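Ticket 527: Vekero roadster, no charge at idle after alternator swap
Status: Closed
Opened by: Horacio Saavedra
Date opened: October 18, 2021
Category: Electrical / Charging

Reported problem

Owner reports the red charge light stays on at idle and goes out only when the engine is revved. It started after a replacement alternator was fitted over the summer. The car is a Vekero roadster, factory continuation series, with the small-block V8 and the Lesura wiring harness. Battery is a year old. The owner has been putting it on a charger between drives. He also says the tachometer reads low and sometimes drops to zero for a second or two.

No other faults reported. Headlights dim slightly at stop signs with the fan on.

Information requested from owner

Alternator make and part number
Pulley size, if known
Whether the harness has the resistor in the charge light circuit or the plain bulb
Any changes to the dash or gauges

Owner reply

Alternator is a Drorell single-wire unit. The old one was a three-wire and the shop that did the work told him the two extra wires could be left off. They were taped up and tied back to the loom. Pulley came with the new alternator and he has not measured it. The dash is as delivered except for the tachometer, which was rebuilt by Magyar before he bought the car. He does not know about the resistor.

Step 1. Battery and cables

Battery disconnected from the charger and left overnight, then tested at rest. 12.6 volts. Load test passed. Both terminals cleaned. The ground cable at the frame was bolted over paint. Took it down to bare metal, refitted with a star washer, and coated it with grease.

Charge light still on at idle. Headlights a little steadier.

Step 2. Output test

Meter across the battery, engine warm, all accessories off.

Idle: 12.3 volts
Fast idle: 12.4 volts
Raised until the light went out: 14 volts
Returned to idle after that: 13.7 volts, light stays out

So the alternator does charge, but it needs to be spun up first. After that it holds at idle until the engine is shut off. Restarted the engine and got the same result.

This is normal for a single-wire unit. It has no feed from the ignition switch to wake up the field, so it depends on leftover magnetism and needs some speed before it starts. The owner says the old one charged as soon as the engine fired, which fits with it being a three-wire.

Step 3. Pulley

Measured the crank pulley at 6 inches and the alternator pulley at 3 inches. That gives a ratio of two to one, on the low side for this engine. With the idle set where it is, the alternator never reaches its turn-on speed by itself. A smaller pulley would help but would not bring the light out right at startup.

Belt was loose as well. Adjusted.

Step 4. Taped wires

Opened the tape on the two spare wires. One is the sense wire and has battery voltage at all times. The other is the charge light wire and has voltage with the key on. Both are in good shape. The charge light had been moved to a separate wire spliced to the alternator output post, which explains why it acts the way it does. The splice was a crimp connector with no heat shrink and was warm to the touch after running. Removed it.

Step 5. Charge light circuit

Traced the wire back to the dash plug. No resistor in the harness. The bulb is the correct type and carries enough current to excite the field on a three-wire unit. If the owner ever changes to an LED in that spot, he will need to add a resistor or it will stop charging again. Told him so and wrote it on the inside cover of his handbook.

Step 6. Alternator replaced

Owner agreed to go back to a three-wire alternator. Fitted with the smaller pulley and a new belt. Sense and light wires put on a new plug. Output wire replaced with heavier cable and a fuse at the battery end.

Key on, engine off: light on
Engine started, idle: light off, 14.1 volts
Idle, headlights and fan on: 13.8 volts

Test drive of 8 miles with stops. Light stayed off. Voltage checked again on return, no change. 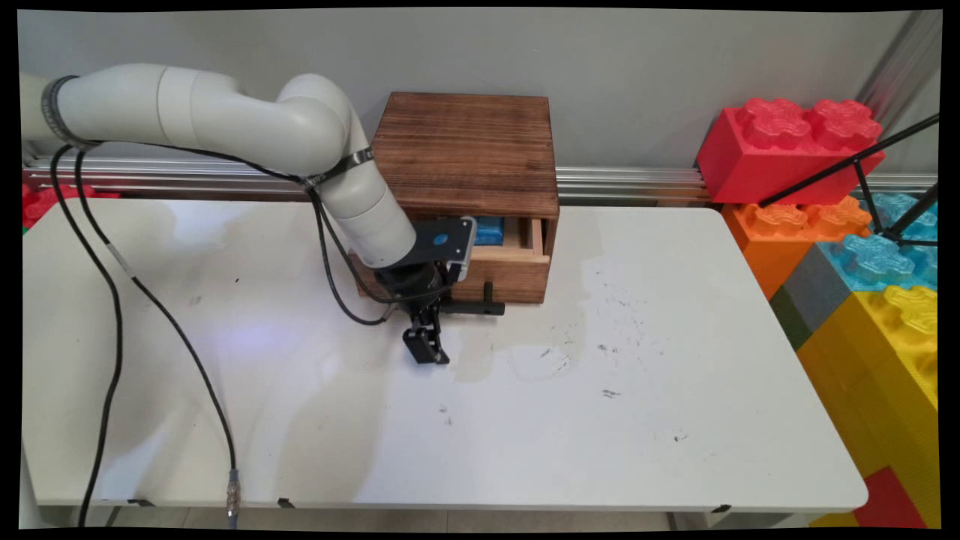
Step 7. Tachometer

Tachometer still read low after the charging repair, so it is a separate fault. Checked against a timing light with a built-in rev counter. The gauge was reading half of true speed. The selector on the back had been left on the wrong cylinder setting. Moved it and the reading matched at idle and at cruise.

The dropouts were from a loose spade terminal on the coil negative. Crimped on a new one. No dropouts since.

Resolution

Charging fault and tachometer fault both fixed. Single-wire alternator returned to owner in its box. Owner to recheck belt tension after the next few drives. Ticket closed.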